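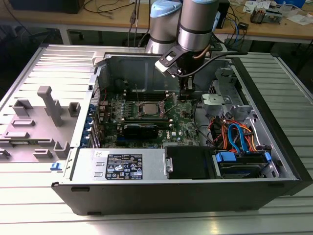 Regional forum > Work and transport > Port strike Ranville, who is still getting deliveries?

Lelloda
20/11/2019
Good evening to all. I open this topic to have the information in one place, the newspaper page is always many hours behind. The dockers in Ranville have stopped work at the container terminal and the union now speaks of 96 hours, with a possible second stop in December. Our small company waits for two containers with spare parts. One is on the quay, I can see it in the tracking, but no truck can go in. Please write here what you know: which gates are open, which carriers still accept orders, what the customs office says.

plukon_driver
Gate 3 was open this morning for food and medicine only. I drive refrigerated for Plukon and they let me pass after I showed the papers two times. The line of trucks behind me went back to the second roundabout. The pickets were polite. One of them gave me coffee.

marsh_road
Polite to you maybe. My brother-in-law has stood there since yesterday with furniture and he cannot turn the truck around. I understand that people want better pay but why must the drivers suffer for it? They have nothing to do with this contract.

oldcrane
Marsh_road, I worked 32 years on those cranes, so let me explain the other side. The new schedule takes away the fixed rest day after a night shift. The company put this in the letter in small print and gave the workers a week to sign. What would you do? A strike that disturbs no one is only a long lunch.

marsh_road
I would go to the labor court. That is what it is for.

oldcrane
The court date they offered was in spring. The schedule starts in December.

Fabian Koller
I write under my own name because my position is known anyway. I do the shipping orders for a repair business and we are also waiting. Practical information: the carrier Cuesta takes new bookings through the northern port, but the extra charge is 3000 per container and you must pay before loading. I asked if it is returned when Ranville opens again. The answer was no. For us it makes no sense, and we work with what we have on the shelf.
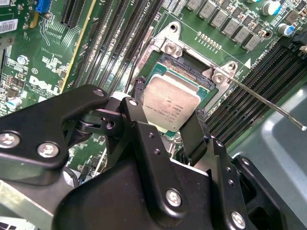
Processor going into a Dell board

Lelloda
Thank you Fabian. 3000 is more than the value of my second container! Did they tell you how long it takes by the north?

Fabian Koller
They did not want to give a date. I have it in an email that they "expect normal handling," whatever this means. I can ask again tomorrow.

quayside_b
Careful with the north. Their dockers are in the same union and on the local radio I heard that they will not unload ships that were sent away from Ranville. I did not hear it from the union itself, so take it as a rumor.

plukon_driver
It is not only a rumor, a colleague saw the paper on the wall in the canteen there. But it said "under discussion."

marsh_road
So now two ports. Very good. And in the end the shops raise the prices and the same workers complain that life is expensive.

oldcrane
You have said this in every topic since the bus strike.

marsh_road
And I was right about the bus strike.

Lelloda
Please, both of you, stay with the subject. There is another topic for opinions about unions and it is long enough already. I collect the useful points from this page below and I will change them when somebody has news.

What we know so far

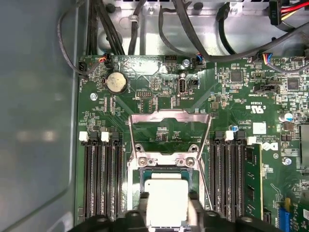 Gates
Gate 3 is open for food and medicine, with papers. The other gates are closed to trucks. Empty containers are not accepted back at any gate, so ask your carrier in writing who pays the extra days.

Carriers
Cuesta books through the north with the extra charge. Plukon drives refrigerated goods only. For the others I have no information.

Storage costs
The terminal has not said if the strike days are free. Save a copy of your tracking page each day, with the hour on it.

quayside_b
For the storage costs, look at your contract under "force majeure." In mine a strike is included, but only if it is a strike of other people's workers. I had to read it three times.

oldcrane
New meeting between the two sides tomorrow at ten. The mediator is the same as last time, and last time it took the whole night.

marsh_road
My brother-in-law is out. They opened the side road for an hour and let the trucks turn. He is going home with the furniture.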